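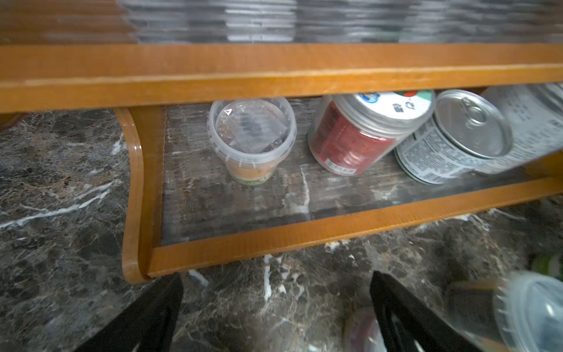 Vasilică's position, when he rang back, was that the wrist had done exactly what it was told and that the fault should be logged against the grasp planner and not the arm. Felicidad disagreed and wanted it under safety. I have logged it under both and linked the entries, and the notes below are for whoever picks it up.

December, notebook 2, bench cell, shelf task.

Fault: gripper closed on a can in the lower compartment, lifted, and carried on lifting after the can met the underside of the upper rail. Force limit did not trip. Arm stalled on the joint torque limit nearly 300 ms later, which is far too late. Oona hit the stop at more or less the same moment, so we can't say from the button log alone which of the two ended it.

State of the cell: wooden shelf unit on the marble top, tubs and tins in the lower compartment, clear plastic stuff on the tier above. Standard layout for the Tellbridge runs. Two of the tins were not upright. That is allowed by the task sheet, and the planner is supposed to cope with it.

Damage: dent in the tin, rub mark on the left fingertip. Shelf moved back a few millimetres on the marble. No one was inside the line.

10:40 - Pulled the logs. Run stopped at cycle 1,554 since the last fingertip change. Wrist force reads flat through the whole contact. Not low, flat. Same value to the last digit from just before the grasp until after the stop. So the controller was comparing a frozen number against the limit and finding it acceptable every time.

11:15 - Checked the obvious. Sensor powered, cable seated, status light normal. Pressed on the fingertips by hand with the drives off and the reading followed my hand without trouble. Tried it again with the wrist turned to the shelf pose (palm low, fingers pointing into the compartment) and it froze. Turned it back, it recovered. Repeated with Jayson watching, same result. The cable has a tight bend in that pose where it passes the Jalali bracket. Swapped the cable for the spare and could not get it to freeze again in the same pose.

So, first cause: intermittent data cable, opens when the wrist is turned over.

That explains the loss of signal. It does not explain why the arm kept moving. A missing reading should stop it. The Herard driver holds the last good sample when packets drop and is meant to mark it stale. It does mark it. The mark goes into a status word that our bridge reads at start-up and never again. I wrote that bridge, so that one is mine.

11:50 - Edgardo asked whether the torque limit should be counted as having worked. My view is no. It is set for the arm hitting something solid in free space, and in the compartment the arm was partly folded, so a good deal of push at the fingertips shows up as very little at the shoulder. It stopped the arm, but with enough force behind it to dent a tin. I would not want a thumb there.

12:30 - Looked at the lift itself. The planner treats every can as upright, works out a grasp height, adds a fixed clearance and goes straight up before it pulls out. With a leaning can the top corner is not where the planner thinks it is, and there is not much room under the rail to start with. A vertical lift is the wrong move inside a shelf anyway. It should come up just enough to clear the lower front rail and then draw out towards us. Vasilică has a version of this from the Stukov work and will send it over.

Second cause: stale flag ignored by the bridge.
Third: lift path takes no account of lean or of the rail above.

Any one of the three on its own would have given us a nuisance stop or a scraped label.

14:10 - Changes made so far:

Cable replaced, old one cut in half and binned so it does not come back from the drawer. Routing moved to the outside of the bracket with a looser loop. Need to watch that the loop does not catch on the shelf side when the wrist goes in low.

Bridge now reads the status word with every sample. Two stale samples in a row and it drops to a protective stop. Tested by pulling the connector at slow speed, in free space, then with the fingers inside the compartment and nothing gripped. Stopped both times.

Speed inside the shelf volume cut by half until the new lift path is in.

Not done: torque limits by pose. Oona thinks we can get a table out of the arm model in an afternoon. I think longer. Also not done is a check that a frozen value is caught even if the driver forgets to mark it. A live force sensor is never perfectly still, so a run of identical samples ought to be enough to act on.

15:45 - Soak test of the new cable. Wrist turned from upright to shelf pose and back, 2,000 times, no load, logging throughout. No stale samples and no repeated values. The old cable would have been a useful comparison. I should not have cut it up before lunch. Next time bag it and label it.

Felicidad has the cell signed off for slow running only, one person at the stop button and no reaching in to straighten tins between cycles. The last point needs saying because we have all done it.

Open: lift path (Vasilică), torque table (Oona), frozen value check (me), look at the second arm for the same cable bend (Jayson). Its bracket is fitted the other way round so it may be fine.

Print this entry | E-mail this entry

Contact the notebook editor | Copyright the authors | Back to top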